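Work Table and Bowls: Walk-Through Checklist with Comments
Dandville workshop, ground floor
Checked by: Milagros Gallardo
Read over by: Bendik Nordin
Date: 7 Mar 2025

General remarks before the items
Thank you all for leaving me the room for the morning, and for the coffee, which was very kind and still warm when I found it. I have kept to the same order as our printed sheet, so you can follow along with your own copy, and I have written a bit more than the boxes allow – as usual, I'm afraid! Items marked OK need nothing. Items marked WATCH should be looked at again in April. Items marked FIX have a name beside them.

1. Table covering
1.1 Brown paper lies over the working surface. OK
1.2 Paper free of tears at the corners. OK
1.3 Creases pressed down. WATCH
Comment: There are some faint creases and wrinkles in the paper. I ran my palm over them and none is high enough to tip a bowl, but I would still like the next sheet to be pulled a little tighter before it goes down. Gunnel Wikström has a lovely way of doing this with a rolled towel and has offered to show anyone who asks.

2. Tape grid
2.1 Blue tape lines run both ways across the paper. OK
2.2 Tape ends pressed flat, nothing to catch a sleeve. FIX (Nélida Bustos)
2.3 Squares clear of scraps and old tape. OK
Comment: I found two ends that lifted when I slid a fingernail under them. A firm rub will probably do it, and if it doesn't, please peel the strip and lay a new one instead of putting a second layer on top. Layers build up into a ridge, and a ridge under the foot of a bowl is exactly how we lost the nice one last year.
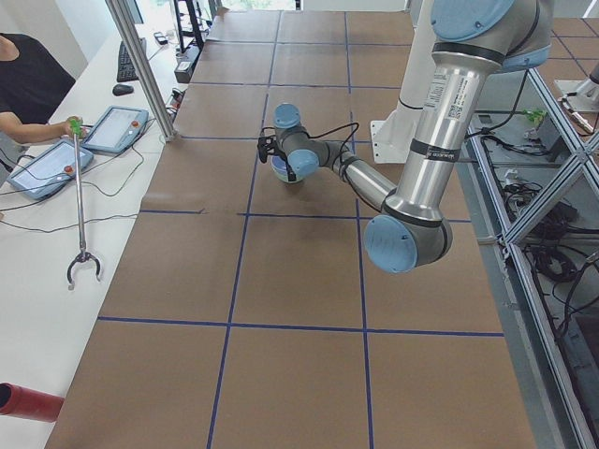 Is it all right to leave a bowl sitting on a tape line?
It's better to move it into the middle of a square, where the whole foot rests on flat paper and there is no tape edge for it to rock on.

3. Bowls
3.1 Rims checked for chips with a dry fingertip. OK
3.2 Insides clean, with no crumbs or sticky spots. OK
3.3 Feet checked for grit. OK
3.4 Bowls set apart so that they don't knock together. OK
Comment: I took my time over these, partly because I like them so much. Please go on washing them by hand in the small sink and drying them with the soft cloths, the ones in the drawer and not the ones on the hook (those are for the floor, and yes, I know they look the same). If you come across a chip, however tiny, put the bowl on the top shelf with a note in it and tell Drahomíra Lukáč, who keeps the spares. We have 4 of those at present, all wrapped, so there is no need to make do with a damaged one. 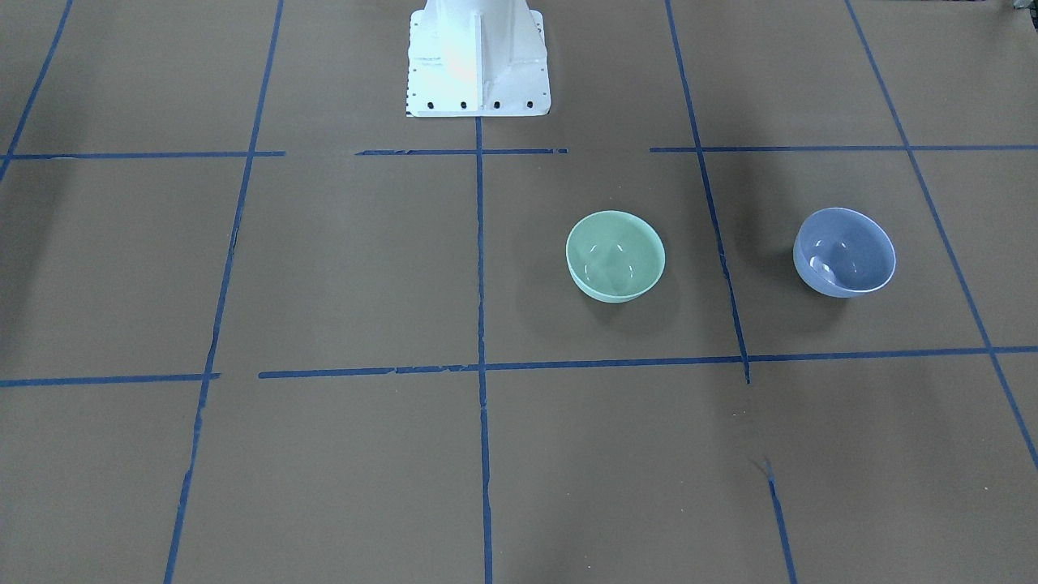

Item 3.4: green and blue bowls, each in its own square.

4. Cables and floor
4.1 Walkway on the window side clear. OK
4.2 Cables kept out of the walkway. WATCH
4.3 Floor swept under the table. FIX (Bendik Nordin)
Comment: The cables by the table frame loop down toward the floor. I could walk past them comfortably, but somebody pushing the Radau cart might not have the same luck, so take the cart the long way for now. As for the sweeping, I know the broom has gone visiting again. Try the Punik storeroom first.

5. Supplies
5.1 Spare paper on the rack. OK
5.2 Spare blue tape. WATCH
Comment: We are down to almost 2 rolls, one being well used already. Gunnel will add tape to the next order.

Result: passed, with two items to fix and three to watch. Nélida and Bendik, please put your initials next to your items on the sheet by the door when you have finished.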